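The little dustpan on the table

Every few years somebody decides that grown people can't be trusted to wipe a table. Right now the answer on offer is the tabletop dustpan and brush, a small set meant for crumbs, rice and the dried beans that get away from you. Three homes I visit regularly have one. I have been asked, more than once, what I've got against it.

My own came from a housewares shop in Katberg, one Sunday when I had gone in for a sieve. The shelf card said Prindero and promised a clean table in 2 strokes. I don't know whose table they had in mind. Mine has a white board laid on top for messy jobs, and beans on a smooth white board behave like beads on ice. The set has a gray scoop with an orange rubber lip, and the brush is gray bristle on an orange handle with a loop in it for hanging. Handsome enough. I have never hung it on anything.

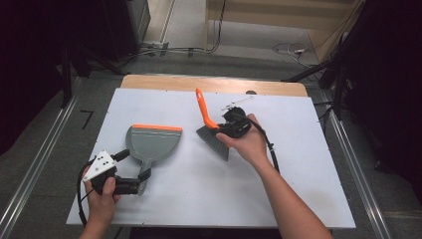 A reader in Herneck wrote after I grumbled about this before, and her view was that I was using the thing wrong. You bring the pan to the mess, she said, you keep the lip flat, and you sweep slowly in one direction, and if you can't manage that you deserve a wet cloth. She has owned hers through 432 dinners by her own reckoning, which is a number I would like to see the paperwork for.

Fine. I tried it her way. Slow does help, and I'll give her the part about the lip, since rubber pressed flat leaves less of a gap than bare plastic. What slow doesn't fix is that dried beans come in sizes. A brush that moves kidney beans along nicely may roll right over a mung bean. You go back for the small ones and bump the big ones you had already herded together. The side of my hand and a soup bowl held under the edge of the table do the same work, and neither has to be stored.

Storage is my real complaint. Güneş, the grocer where I buy my beans loose, sells them by the scoop, so I come home with paper bags that split, and I admit I spill more than most people. Even so I went through the drawer where the set lives and asked what else could go in there. Roughly 600 rubber bands, for a start. A decent tray would fit too, and a tray with a raised rim stops the spill before there's any sweeping to be done.

The people who sell these sets like to say that a cloth only pushes dry food around. A damp one doesn't, if you fold it. It does leave you rinsing grit out at the sink, and with flour it makes paste, so I'm not going to claim the cloth wins everything. For flour I'd take the brush. For coffee grounds too, probably. 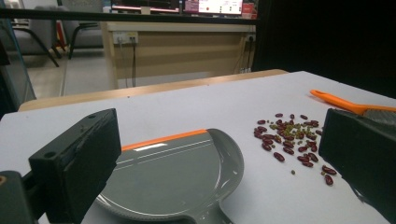 What I would keep

If you already own one, keep it and use it for dry, fine stuff. Wash the bristles now and then, which hardly anyone does, and let them dry before they go back in the drawer. I wouldn't buy a second for the workbench, and I wouldn't give one as a wedding present, though I have received one as a birthday present and said thank you.

For sorting beans, get the tray.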